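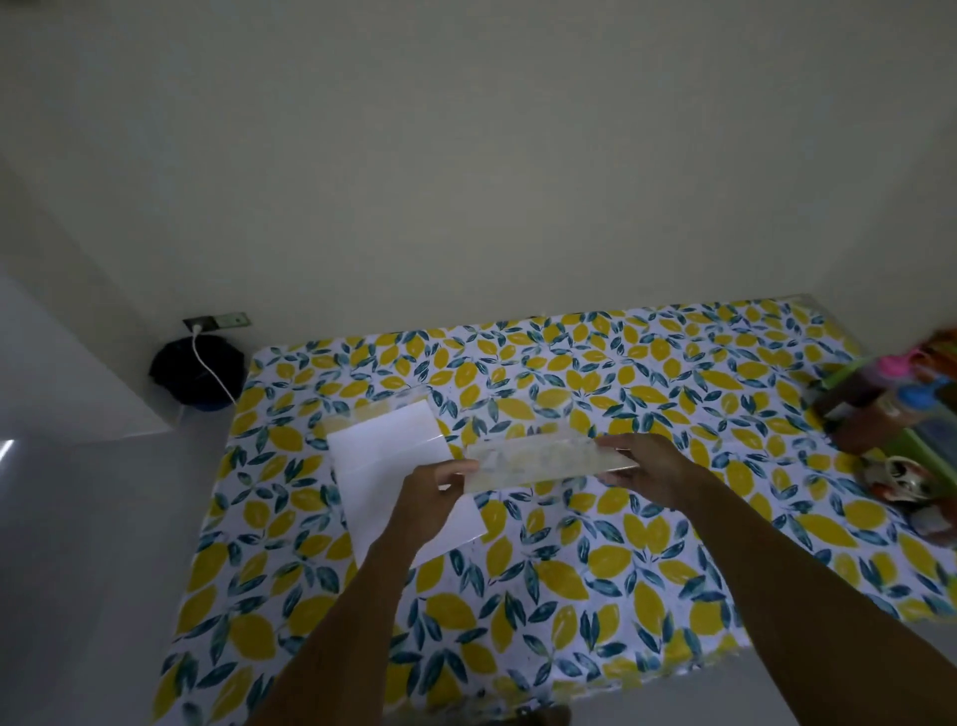 **Best way to protect printed menus that get handled every week?**

Posted in: Paper, Printing and Craft
Asked September 28, 2025

I run a regular dinner night in the activity room at Paredes, a small retirement village. We order in or cook from a different cuisine each time and people like to have a menu on the table to choose from. I print them at home on ordinary A4 copy paper. They look good the first night. After that they get folded, splashed with soy sauce, or put away under something heavy.

I want to cover them in clear plastic so they last. I have tried two things so far.

1. Plastic sleeves from the stationery aisle. The paper slides around inside and the sleeve is too floppy to stand up. They also have the punched strip down one side, which I cut off, and then the side was open.
2. Clear adhesive film off a roll (the schoolbook type). I got bubbles on every page and one sheet went on crooked. It can't be lifted once it touches the ink.

What I need:

- stands up or can be leaned on something without flopping over
- can be wiped down
- the page can be swapped, as the Thai one changes more often than the others
- not expensive, there are 17 menus in total and it comes out of my own pocket

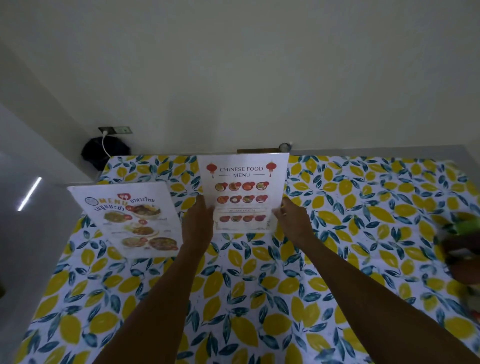

*The Chinese food menu, with the Thai one to the left of it.*

The Chinese menu is the one I care most about. It has a lot of round photos of the dishes and took the most ink, and I don't want to print it over and over. My printer is an inkjet, if that makes a difference. Some of my other sheets have a crease across the middle from being folded in half in my bag. Can a crease be flattened before the page is covered, or do I have to reprint?

I do all of this at home and don't own a laminator. I could buy one if that is the best answer.

---

**3 answers**

**Answer 1** (accepted)

I did table menus for a café for a few years, and now only for family events. I would split yours into two groups and treat them differently.

**Menus that don't change.** Laminate them. A basic A4 laminator is cheap, and you can often find one second-hand. Buy the thickest pouches your machine is rated for. The thin ones give you a page that bends in the middle as soon as you stand it up, so people think laminating doesn't work when they've only bought the wrong pouch. Check the box of the machine first. Thick pouches in a light-duty machine come out cloudy or get stuck.

**Menus that change.** Get rigid clear holders. They are sold as menu covers, sign holders or "toploaders" depending on the shop. The page slides in from the top or the side. Buy a few only, for the Thai menu and any others you rewrite often.

For the laminating itself:

- Let the inkjet print dry overnight. A full-colour page with a lot of photos holds more ink than it looks like, and the moisture can turn into a haze under the plastic.
- Put the sealed edge of the pouch in first, always.
- Leave a clear border on all four sides. If you trim right up to the paper, liquid gets in at the edge and the page goes brown from there. I leave the width of a pencil.
- Let each page cool flat under a book. If you lean it against something while it is still warm it will keep that curve.
- Round the corners with scissors or a corner punch. Sharp laminated corners scratch people.

For the creases, put the page face down on a clean tea towel, lay another towel over it and iron on low with no steam. Move the iron the whole time. Do a test on a bad print first. It will take out the bend, but if the fibres have broken on the fold you will still see a line, and where ink has cracked off it won't come back. For a crease that runs through text I'd live with it. Through a photo, I would reprint.

And keep the leftover strips when you trim. They are useful for testing the temperature before you put a good page through, with a bit of scrap paper inside.

> **Comment from the asker:** Thanks, this is clear. What about standing them up? Even a stiff one has to lean on something.

> **Reply:** Small timber blocks with a slot cut in them. Cut the slot a bit wider than the page and tilt it back slightly. Bulldog clips also work – two along the bottom edge with the handles opened out. They don't look like much but they hold.

**Answer 2**

Don't buy a laminator for that many. The library or an office supply shop will do it for you while you wait.

I use Brikosine covers, they are fine. The Sana ones are the same thing with a different label as far as I can tell, I've had both. Corners split after a while on both of them.

> **Comment:** Which size do you get? I can only find the A5.

> **Reply:** A4. Mine came from a catering supplier. Minimum order was 200 when I rang, so I went halves with someone. Ask if they have opened boxes.

> **Comment:** 200 is no use to a person with 17 menus.

> **Reply:** That's why I said to ask about opened boxes.

**Answer 3**

A few points on the adhesive film, as I think it was written off too early. It suits one-off pages and you don't need a machine.

Work on a hard surface. If you do it on anything soft, such as a bed or a padded cloth, the film dips under your hands and traps air. A kitchen bench or a piece of glass is good.

Cut the film larger than the page. Peel back a short strip of backing only, line that up with the top of the page and press it down. Then pull the backing away from underneath with one hand and follow it with the edge of a ruler wrapped in a soft cloth. Don't peel the whole backing off first. I suspect that is how the crooked one happened.

Bubbles that remain can be pricked with a fine needle and pressed out toward the hole.

It is not stiff enough to stand by itself. I mount the print on cereal box card before I cover it, front and back. Our Welness group has used the same recipe cards done this way since February and they get wiped after each session. The edges have yellowed a little.

It won't help with the one you want to swap. For that I agree with the first answer.

> **Comment from the asker:** I was doing it on a soft surface, so that explains the bubbles. I'll try one more on the bench before I spend money on a machine.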